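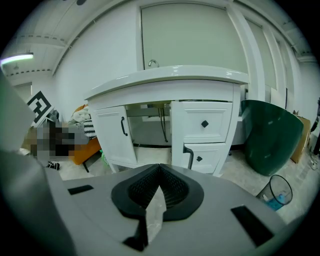
Carwood Project, Final Report

My question for this project was pretty small: if I teach a robot to open and close bathroom cabinets using only demos from a hand-held gripper, does it matter how much I move around between demos? My guess going in was yes, a lot. I was sort of right!

I collected 700 demos in the end, split evenly between two batches. For the first batch (I called it Palma) I started every demo from the same spot, straight in front of the vanity. For the second one, Evard, I picked a new starting spot each time, sometimes way off to the side, sometimes crouching, which my knees did not love. Both batches covered the same jobs, mostly doors and drawers. The handle on the door is a curved bar and the drawers have diamond-shaped knobs, so the robot has to learn two pretty different grabs.

Then I trained the same policy on each batch and ran it 22 times from starting spots it hadn't seen. Palma finished the job 2 times. Evard got 14. I figured there would be a gap, but I ran the Palma tests over again because I was sure I had loaded the wrong checkpoint (I hadn't, same score).

Most of the Evard failures were on the knobs. The gripper would get there, close a little early, and slide off the point of the diamond. The bar was much easier, I think because you can be off by a fair bit along its length and still catch it.

Tracking was my biggest headache. I used Nosia to get the gripper path from the video, and it lost its place whenever I got too close to the white cabinet front, so nearly 22 demos had to be redone. Slowing down on the way in helped.

If I had another term I'd mix the two batches and see how few Evard demos you can get away with. I'd also like to try a different bathroom, because all of this was one vanity and I can't say much about any other.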